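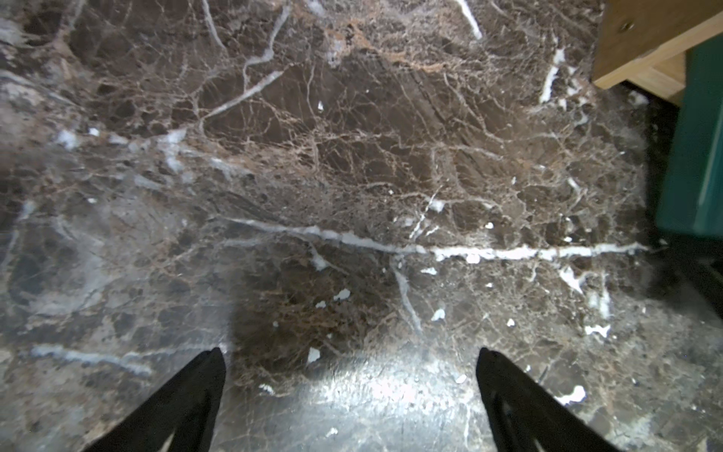
## Handout 4: Collecting demonstrations for a grasping policy

Course notes, Darkmont workshop series, May 2023

Read this before your first collection session. It covers what counts as an episode, how to vary the examples and how to label them. Training is in Handout 5.

### 4.1 What the policy gets

The policy sees the wrist camera and the finger opening. It has no map of the bench and no list of objects. Anything it needs to know about where the surface is, or how far away the object is, it has to learn from the pictures you record.

This has two consequences for the surface. A polished stone pattern with strong veins gives the network plenty of edges, and some of them will look like the edges of things. Glare moves when the wrist moves, so the same patch of stone can be pale in one picture and dark in the next. Both are useful if they turn up in many episodes with different objects. They cause trouble if one object is only ever recorded on one patch, as the network can then learn the patch.

Last year's Herner set had this fault. It held 169 episodes of a single box, nearly all of them with the box in the same corner. The policy reached for the corner when the box was taken away.

### 4.2 Episodes

An episode starts with the fingers open and clear of every object. It ends when the object has been released and the arm has backed off. Do not start recording with the fingers already over the target.

Each pair of students records 80 episodes. The whole class set, called Astilness in the file names, should come to 3,000 once the April recordings are added.

Keep to these rules while driving the arm:

- Move at a steady pace. Long pauses teach the policy to pause.
- Open the fingers before the approach, and leave them open until they are either side of the object.
- If you miss, try again within the same episode, up to two times. After that, stop and mark it as failed.
- Keep your hands out of view until the recording has stopped.

Failed episodes are kept. They go in a separate folder and we use them in week six.

### 4.3 Choosing and placing objects

Use at least two objects per layout, and pick ones that need different grasps. A flat object and a tall one make a good pair. The flat one leaves little height for the fingers to close on, and the tall one can be knocked over on the way in. 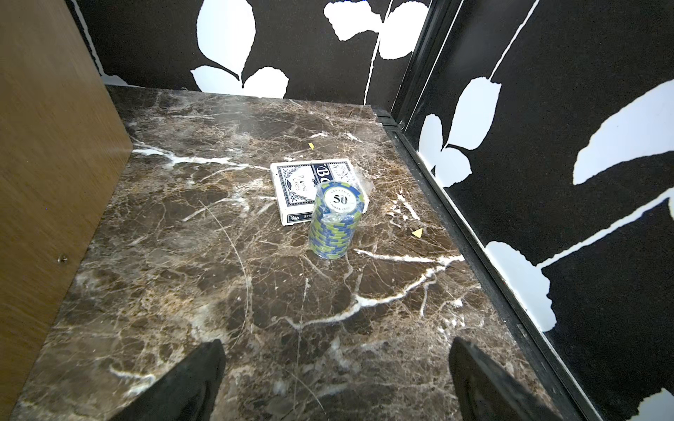
With a boxed deck of cards and a wrapped stack of poker chips, the main decision is the order. If the chips stand in front of the cards, an approach from the front meets the chips first. Record some episodes where the chips are the target and some where the cards are, and change the layout between them. Otherwise the policy may learn "take whatever is nearest", and it will score well until someone swaps the two round.

Clear wrapping deserves extra episodes. The film catches the light and its outline changes as it creases, so the edge of the object is harder to find than it would be on bare chips. The printed parts underneath are still readable in most views, and the network will tend to rely on those. Turn the stack between episodes so that the print is not always the same way up.

Small scraps may stay on the surface. They are never targets. Do not line them up with the target, and do not clear them for one object and leave them for another.

Walls and side panels limit the approach. An object close to a wall may leave no room for one of the fingers. Include a few of these layouts, but bring the object towards the middle if you cannot finish without touching the wall.

### 4.4 Labels

Fill in the log sheet as you go, one line per episode:

| Field | What to write |
|---|---|
| Episode | Number, starting from 1 for your pair |
| Target | Plain name, e.g. `cards`, `chips` |
| Layout | Letter from your sketch |
| Attempts | 1, 2 or 3 |
| Result | `done` or `failed` |
| Notes | Anything odd, in a few words |

Use the same name for the same object throughout. In the Aguiar set we found 47 episodes labelled `box` that could have meant any of three things, and they had to be left out of training.

### 4.5 Before you hand in

Play back every tenth episode from start to finish. Check that the fingers are in view, the first picture has them open, and the label matches what was picked up. If two in a row are wrong, play back the lot.

Copy the log sheet and layout sketches into the same folder as the recordings.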